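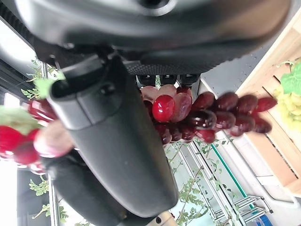 Wrist cam, red grapes in the gripper, crate on the right.

March, 4:10 pm – grasp planner again. I swapped in the Nillent segmenter and it still wants to merge leaf and fruit when the leaf is really close to the lens! Capped the mask at 800 points, which helped the planner a lot. Replay log is 2,199 steps (the old one was 2,254), so please re-index before you run Mellorow on it. Next up: slower approach near the crate slats.

Filed under: Perception, Grasping

Search this notebook Go

Contact | © Trerkton Lab | Back to top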